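作業ノート 金曜 午後
収納かごと編地衣類の相性、出し入れ時の引っかかりと型崩れ

前回の続き。Kumsaの角型かご(オリーブ色の編みかご)に厚手の編地衣類を入れたときの挙動を見る。前回は平織りのシャツ地だけで済ませてしまい、引っかかりらしいものが出なかったため、条件として甘かった。今回は表面に細いうねのある編地に替え、たたんだ状態と丸めた状態の両方で出し入れした。

衣類は手持ちの淡い青灰色のもの。品番の札が外してあり、Butimmontの編地見本帳と手触りで突き合わせたが、一致と言えるものはなかった。近いのは裏毛の中厚だが、伸びの戻りがやや遅い。以下では単に「編地」と書く。混用率は不明のまま進める。

机は白い天板のほうを使用。濃色の天板だと毛羽は見つけやすいが、影が沈んで縁の倒れ量が読みにくい。白だと毛羽がほぼ見えないので、毛羽は終了後に粘着シートで取って別に見ることにした。かごは天板の左寄りに、長辺を斜めに振って置いた。正面に揃えて置くと長辺の膨らみが判別しづらい。少し振っておくと稜線の曲がりで膨らみが追える。

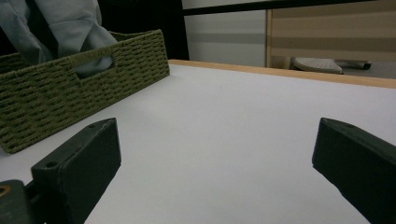

持ち手穴の縁について。長辺の上寄りに楕円の穴を抜いてある型で、穴の周囲は編み目の方向が途切れるため、引っかかりが出るならまずここと見ていた。結果としては、たたんで底に沈めた場合、穴の縁と編地はほとんど擦れない。問題は中身が穴の高さまで来たときで、布の一部が内側から穴に寄り、そのまま引き上げると縁で軽く抵抗がかかる。糸が引き出されるところまでは行かなかったが、同じ箇所で繰り返せばうねが寄ると思う。見た目の汚さより、こちらを先に対策したい。

対策案は2つ。穴の内側に当て布を縫い付ける案と、穴そのものの位置を上げる案。当て布は後付けできるので試作が早い。ただし当て布の端が浮くと、そこに引っかかるので本末転倒になる。縫い代を外へ逃がすか、縁まで巻き込むか。巻き込むと穴の開口が狭くなり、手袋をした手が入りにくい。位置を上げる案は型から触る話になるので、Kornivhamの編み手側に聞かないと何とも言えない。上縁に近づけるほど持ち上げたときの荷重が縁に集中するはずで、空かごでの変形だけ見て決めないこと。

摩擦の数字も書いておく。前に外へ出した編み紐単体の摩擦は4000回超で毛羽立ち判定が下がり、切断には至っていない。ただし紐単体を張った状態の試験なので、編んだ面の凹凸に衣類が当たる条件とは別物として扱う。この数字をかごの耐久回数として資料に書かないこと。前の版の資料には区別なく載っていたので、差し替えの対象。

入れ方の比較。たたみは長辺方向に袖を折り込み、裾から巻いてかごの短辺に合わせた。収まりはよく、上から押しても縁が外へ倒れない。取り出すときは上端をつまんで真上に引けば抜ける。斜めに引くと壁の内側に沿って布が伸び、編み目に対して横に動く区間ができる。音はしないが、手に細かい段の感触が来る。丸めた場合は底の隅が埋まらず、真ん中だけ盛り上がって、つまむ位置が毎回変わる。再現性を見る用途には向かないが、実際の使われ方としてはこちらが多いだろうから、外さずに残す。

壁の剛性は想定より低めだった。空の状態では立っているが、長辺の中央を内から押すと素直に膨らみ、放すとおおむね戻る。戻りきらない分は時間を置けば目立たなくなる。前のロットとの差かどうかは未確認。Indaleの倉庫から来た分は重ねて平積みで届いており、到着時点で片側の壁に癖がついていた。荷姿の影響が先にあるなら、剛性の比較は癖を取ってからやり直しになる。蒸気を当てて直す手もあるが、紐の寸法が変わると別の話になるため、当面は空のまま立てて置くだけにする。

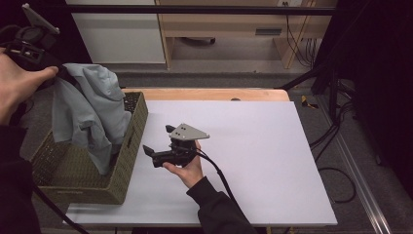 縁に掛けたまま放置する条件は、当初の計画になかったが追加した。洗濯物の仮置きなどで、きちんと中に入れず縁に引っ掛けて終わりという使い方が一定数あるはずで、そのときに縁の編みがどの程度負けるかを知りたい。掛け方は、奥側と左側の縁に布をまたがせ、しわを整えずに落とした形で、袖らしい部分が手前へ垂れている。この形だと荷重が均等にならず、角に近いところへ寄る。左の縁は中ほどがわずかに内へ引かれたが、角が効いているためか大きくは倒れない。奥の縁は手前から見ると布で隠れてしまい、倒れ量が読めなかった。次は糸を一本、縁に沿わせて張っておき、布をどけた直後にずれを読む。

垂れた部分の扱いにも注意が要る。手前側の壁に布がかかると、そのまま持ち手穴に手を入れたときに布ごとつかむ。わざとやってみたところ、穴の上辺と指の間に布が挟まり、かごを持ち上げるまで気づかない。かごの自重程度なら傷みは出ないが、中身が入った状態だと編地に線状の跡が残りそうだ。跡の戻りを見るには、一晩吊って翌朝に触る必要があり、今日の範囲ではやっていない。

縁の仕上げについて補足。上縁には縁取りの縫いが回っていて、壁面より色がわずかに明るい。ここが編地との接触の大半を受ける。触った感じでは壁面より平滑で、引っかかりの点では有利に働いている。一方で縫いの盛り上がりが角で重なるため、角だけ手触りが固い。角に引っ掛けた状態で布を強く引く操作は避けたいが、使う人に避けろと言っても仕方がないので、縫い終わりの位置を角からずらせないか聞く。これはKornivhamへの質問票に入れる。

内側の見え方。うねの入った編地は、つまみ上げると深いひだができて、元の形の見当がつかなくなる。入れる前にどこを持つかで収まりがほぼ決まる。襟ぐりを持つと袖が先に落ち、裾を持つと身頃がまとまって落ちる。身頃の中ほどを持つのが一番まずく、袖がどちらへ行くか毎回変わる。記録では「つまみ位置」を欄として独立させる。今の用紙では備考に書いていて、後から拾えない。

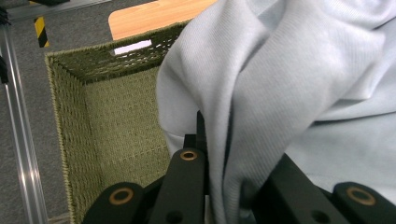
底面の件。内側の底は壁と同じ編みで、薄い横方向の継ぎ目が見えるが、指でたどっても段差はほとんどない。底で布が止まって抜けにくくなる現象は出なかった。止まるとしたら隅のほうで、たたんだ布の角がちょうど嵌まり込んだときに一度だけ抵抗があった。再現を試みたが出ず。嵌まり方が浅かったか、布側の折り山が潰れていたか。再現しないものは結論に入れず、ここに書くだけにする。

清掃性も少し。粘着シートで内壁を軽く押さえたところ、取れた毛羽は編地由来と思われる淡い色のものが主で、かご側の緑はごくわずか。色移りの兆候は見ていないが、乾いた状態でしか触っていない。湿った衣類を入れる使い方は必ず出るので、湿潤での色移りは別に見る。白い綿布を当てて重しをかけ、時間を置いて剥がすいつもの手順でよい。汗を想定した液も使うなら、紐の染めの情報を先にもらうこと。染料がわからないまま結果だけ出すと、後で説明に困る。

寸法は測り直した。内寸は壁の膨らみで変わるため、空の状態で縁の内側を測る値と、板を差し込んで壁を張らせた値の2通りを併記する。カタログに載せるのは前者。後者は収納量の説明には都合がいいが、実際に物を入れると壁が均等に張るわけではない。Kumsaの旧版の図面は外寸だけで、内寸の基準線がどこか書いていない。次の図面では縁取りの内側を基準とする旨を注記で入れてもらう。

手順の不備。途中で置き位置を少し動かしてしまい、前半と後半で斜めの振り角が揃っていない。膨らみの読みを前後で比較しないこと。天板に薄い印をつけておけばよかった。印は消せるもので、布に移らないものを使う。水性のペンは編地に移った前例があるので不可。細く切った紙テープを角の外側に貼るのが無難。

たたみの手順書も直す。現行は「袖を内側に折り、半分にたたむ」で終わっていて、巻く向きが書かれていない。裾から巻くか襟から巻くかで、かごに入れたときの厚い側が変わる。襟側を下にすると底が固く上が柔らかくなり、上からつまみやすい。今日の分はすべてこの向きで揃えた。前回のシャツ地は向きの記録がないので、参考扱いに落とす。

次回まで
・持ち手穴の当て布、縁まで巻き込む形と外へ逃がす形を2種作る。糸は本体と同色系。
・壁の癖取り。空で立てて置き、週明けに膨らみを見てから剛性を測る。
・縁掛け放置。糸張りで倒れ量を読む。掛ける位置を紙テープで決めておく。
・湿潤色移り。染めの情報待ち。来なければ水だけで先行。
・記録用紙に「つまみ位置」「巻きの向き」「かごの振り」の欄を追加。
・摩擦の数字の注記、資料側の差し替え。

未解決のまま残すのは、編地の素性と、隅での一度きりの抵抗。編地は見本帳の別冊をButimmontに頼んであるので、届いたら裏面の組織から当たる。かごは棚の上段に空で立て、編地はたたまずに吊った。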